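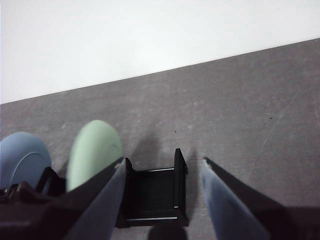

Salamatu Okeke reckons you should sort the split before you sell a single jar, and I wish I'd read that two years ago. My sister and I started our balm stall in Lurstead on a handshake and we're still arguing over who paid for the first batch of tins.

Posted by zorkport_jen, 6/9/19
14 comments

Search this forum

tallow_tim
Bit gloomy! My mate and I have been 50/50 since day one with nothing on paper and it's been brilliant. If you need a contract to work with someone, maybe don't work with them.

zorkport_jen
Lovely while the money's small, Tim. Ours went wrong when Rajput ordered 100 jars and wanted them in 72 hours. I did both nights, she did the invoice, and we took the same money home. I was livid (still am a bit).

Ese Adebisi
I'm with Jen. We wrote ours on one side of A4 at my kitchen table - who puts in what, who gets paid first, what happens if one of us wants out. Took an evening and a bottle of wine. We've changed it twice and we're still speaking!

tallow_tim
Fair enough, but half the fun is making it up as you go. I'd never have started if somebody had handed me a form.

Salamatu Okeke
Then start, and do the form in October when it's quiet. Has anyone here sold through Sketitz, by the way? They want one named person on the account and my partner and I both think it should be me, so that's one row avoided.

Share 2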